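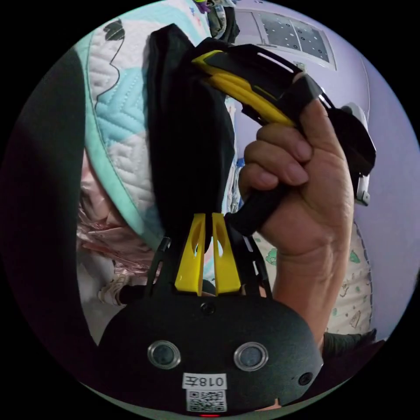 GALLERY › KITS FOR HIRE › HAND-HELD GRIPPERS

The Sirkumine pair at work in the bedroom

Posted 2022-07-27 by Hooman Jalali

Left-hand unit 018左, gripped and pointing up towards the right, with the quilt behind it. The character after the number means "left", and the QR code under it is the one you scan when you book a unit out.

Welcome to the gallery, and do make yourself comfortable, as I've never managed to write a short one of these. The page belongs to our Sirkumine kit, the hand-held grippers that Flurkov hires out to labs and small robotics teams who want to record ordinary household jobs done by ordinary hands. We have a proper specification sheet too, and I'm happy to send it to anyone who asks, but in my experience people who are thinking of hiring want to see a gripper in somebody's fist in a room with a bit of life in it. A bedroom suits very nicely. There's cloth everywhere you turn, and cloth is what most of our customers come to us about.

If you're new to all of it, the idea is a simple one. You hold the gripper, you squeeze, the fingers at the far end close on whatever you're picking up, and the whole business is recorded from the gripper's own point of view. The recordings go off to be used in teaching a robot arm that wears the same sort of fingers. You don't need the arm in the house at all, and you don't need to know anything about programming. My aunt has done a full afternoon of it and asked when she could come back!

A few words on the grip

Have a look at how the hand sits: four fingers curled round the black handle and the thumb along the top, up by the yellow-and-black trigger section. We like to see new people holding it much like that. It feels a little odd for the first few minutes (everybody wants to hold it like a barbecue tong, and it really is a different animal), and then it settles, and after a while you stop thinking about it.

Please don't squeeze hard. The trigger wants a gentle, steady pull, and the people who get the nicest recordings are usually the ones who look as if they're hardly trying. If your knuckles have gone white, put it down and have a cup of tea. The same goes for long sessions. We suggest stopping after 20 minutes for a proper rest, and I'd rather you stopped early than pushed on with a sore wrist. Tired hands make jerky recordings, and jerky recordings get thrown away later by somebody who wasn't there and doesn't know how hard you worked on them.

Sleeves are worth a mention. A snug cuff is lovely. A big floppy one will find its way into a recording sooner or later, so push it up or put a band round it before you begin.

The fingers

I'm very fond of the yellow ones. They have windows cut in them and they stand up close together when there's nothing between them, and against all that black framework you can find them at a glance, even when you're up to your elbows in a duvet. We also keep a plain grey set for teams who have asked for them, though they go out far less often.

On thin, slippery fabrics the best advice I can give is to come in low and take a fold. Going straight down on a flat sheet of satin is a very good way of picking up nothing at all, as I found out for myself in January when I spent most of a wet morning chasing a pillowcase round a mattress. Quilts are kinder. A quilted edge with a decent binding gives the fingers something to bite on, and once you have a corner the rest tends to follow you.

Clothes in a heap are the hardest thing we ask of anybody, and they're also what customers love best. You go in for a sock and come out with a sock and half a jumper. Leave it in! Our customers have told us again and again that they want the muddles as well as the tidy ones, so long as you carry on and finish the job in the way you would at home.

Labels, codes and what they're for

Every unit that leaves us carries a number, a character to say which hand it belongs to, and a QR code underneath. The matching right-hand unit has the same number with 右 after it. It's worth checking both when you open the case. We once had a customer who worked for two days with a pair made up from different sets, and although no harm came to the grippers, the poor man had to do a fair amount of it over again.

Scan the code with the phone app before the first recording of the day, left then right. If the sticker has started to lift at the corners, tell us and we'll post you a new one. Please don't put clear tape over it, however tempting it is, as tape catches the light and the app sulks.

On these units a small red light comes on at the base when the power is on. It doesn't tell you that you're recording, and I want to be plain about that, because it's the question I'm asked more than any other. The app tells you that you're recording. The light only tells you that the unit is awake.

Looking after the lenses

Keep your fingertips off them, please. Everyone picks the unit up by the wrong end at least once, and a thumbprint on the glass gives you a whole session of soft, milky pictures. There's a cloth in the lid pocket of the case. Use that one, dry, and wipe in small circles. Don't use your shirt, and don't use anything with polish in it.

Fluff is the other nuisance, and you'll meet a good deal of it in bedrooms. A puff from the little rubber blower (also in the lid pocket, unless the last customer liked it too much) before each session is plenty.

Choosing a room

People ask whether they ought to tidy up first. No, or not very much. Pick up anything you'd be upset to see in a recording, letters and bank cards and photographs of the children and so on, and leave the rest where it lives. Painted walls, patterned cushions, a pile of clothes that has been meaning to go into a drawer: all of it helps. A robot that has only ever seen a bare white table will be very surprised by your house.

Daylight is pleasant to work in, but it moves about. If you can draw the curtains and use a ceiling lamp, the recordings made after lunch will match the ones from the morning, and the people at the other end will bless you. If you can't, don't fret. Make a note of it in the app and carry on.

What customers have done with the kit so far

Our longest-running booking is with Caruso, who have been recording bed-making and laundry, and who had passed 1,124 finished recordings when they last wrote. They were kind enough to say that the grip was comfortable. They were also kind enough to say that the case was too heavy, and they were right, and the new one has wheels.

Jetdale took a pair for kitchens, with a good deal of putting-away and a great many mugs, and then added bedrooms towards the end when a landlord offered them an empty flat and they filled it with second-hand bedding. Between all our customers the Sirkumine has now been used for over 3,000 recordings, and the only part we've had to replace with any regularity is the trigger spring. You can change that yourself with the small screwdriver from the case, and I'll talk you through it by telephone if you're nervous.

I should be fair and mention the grumbles as well. The unit is bulky near the base, so getting into a narrow drawer can be a struggle, and anyone with small hands may find the trigger a bit of a reach. We have a slimmer handle for that, which costs nothing extra, but you do have to ask for it when you book, as it has to be fitted here. Glossy fabrics can also be hard to follow on the recordings when a lamp is shining straight onto them. Move the lamp a little to one side and it's generally cured.

What comes in the case

Left and right grippers, matched by number
Phone app and a set-up card in large print
Charger with two leads
Lens cloth and rubber blower
Spare trigger springs and small screwdriver
Return label, already paid

Booking

The shortest hire is 2 weeks, counted from the day the case reaches you, and you can extend by sending me a message before it runs out. If there's a queue I'll tell you so, and we'll work something out between us. Most people who book for bedding and clothes end up keeping the pair a little longer than they meant to. Beds take a while to do nicely, even when you're only making the same one over and over again.

We're glad to visit and show you how everything works if you're within driving distance of the workshop, and if you aren't, I'll do it by video call with a pair of my own in hand and a blanket on the sofa. Have something soft ready at your end so that we can practise together. Tea towels do very well.

To hire a pair, or just to ask a question that the specification sheet doesn't answer, use the form on the Flurkov contact page and put "Sirkumine" in the subject line so it lands with me.

Hooman

Back to: Kits for hire | Spare parts | Contact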